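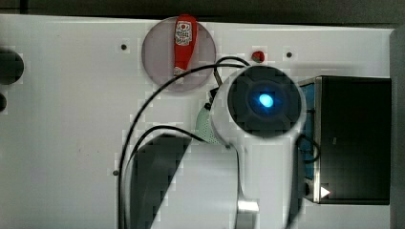 Édgar Grajales wrote that the replay is not the same as what he teaches by hand, and he asked if we can reproduce it before he records more demonstrations. He said the arm follows his hand well during teaching, but in playback the gripper closes too early, next to the bottle and not on it.

Ticket 1373, component: Idik teach mode
Status: open, waiting for reporter

09:20
I took the last demonstration from the shared folder and played it on our arm with the same task, ketchup bottle on the round plate. I have the same fault. The approach is good until the wrist comes near the plate, then the gripper command arrives before the arm has finished its movement.

10:05
Checked the log of the recording. The joint positions and the gripper signal are saved by two different processes. In the file the gripper signal is ahead by 439 ms. When we guide slowly, one does not notice it. Édgar guides fast in the last part, so the error becomes visible.

10:40
Tried to record again by remote control from the Virkeline handset, without touching the arm. Here the delay is absent, because the handset sends both values in one message. So the fault is only in hand guiding.

11:30
One more thing to check, please. The cables on the wrist must have enough slack before you start to guide. If a cable pulls, the person pushes harder without knowing, and this push is also recorded. I repeated 3 demonstrations after I moved the cables, and the path was smoother. The early closing stayed the same, so these are separate problems.

13:15
Workaround until the fix is released:
Stop the arm for 2 seconds before you close the gripper, and again after.
Do not trim the pauses in the editor.
Keep the old recordings. I think we can correct them with a script, but I did not test it yet.

14:50
Édgar answered that the pause helps on the bottle. On the small red object he still gets a miss. I asked him for the raw file of this one, also the firmware version of the wrist.

Next step: I wait for the file. The timestamp change is in review with Zapata.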